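Home » Laundry & Linens » Folding on the big table

Folding on the big table (and why I gave up on the bed)

Posted 30 Mar 2019

Quick one tonight, I have 90 minutes before I need to be somewhere and half of that is already gone.

So. Folding. I have always folded on the bed. Everyone I know folds on the bed. Then you get tired and the pile ends up on the chair, and then it lives on the chair till the next wash. My record is bad. Not going to say how bad.

Nusrat Rana has been on at me for ages to fold on a proper table with a cloth over it. She does hers like that, always has. Cloth over the top, pulled tight, clipped at the far edge so it doesnt creep toward you. That last part matters more than I thought it would. I tried it without clips at first and by the third towel the whole cover was in my lap.

What I like about it:

Standing up. My back is so much happier.

Things stay where you put them. A bare tabletop is slippery, a shirt just slides off when you let go of a sleeve. On fabric it grips a little.

You can see lint. Annoying but useful. A plain, dull color is best for this, greens are good. I had a flowery one and lost a white sock on it for a whole evening.

The cover doesn't need ironing by the way. Mine has creases all over and it makes no difference. Flat-ish is fine.

Now the blue cloths. These are the thing I get asked about most and there is no trick. Hold the two ends, stretch it out sideways till the top edge is nearly straight, lay it down, smooth from the middle. If one end gets ahead of the other it twists on you and you start over. Happens to me every time I rush, so, every time.

Green cover with the clips first, then a blue cloth midway with a twist in it:
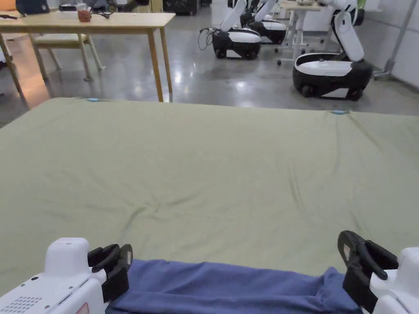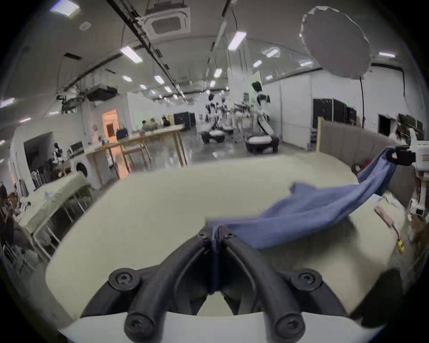 Clips and covers, what to buy

You want small clips with a wide mouth, the tiny clothespin kind pop off if the table edge is thick. Mine are from Skurkton, a bag of them, paid 315 rupees when I was visiting my aunt and have not seen them here since. Parveen Khattak uses binder clips from her office and says they work fine but they leave a dent in the cloth. Probaly true of mine too, never looked.

Two is enough for a small table. More if yours is long.

For the cover, an old flat sheet. Don't buy anything. If it hangs down too much in front fold it under, or you will step on it carrying the basket, ask me how I know.

Wash the cover at 60 now and then, it picks up all the fluff.

Next post is the fitted sheet one, I promise, Parveen has been asking since July. OK got to run

Filed under: laundry, folding, small fixes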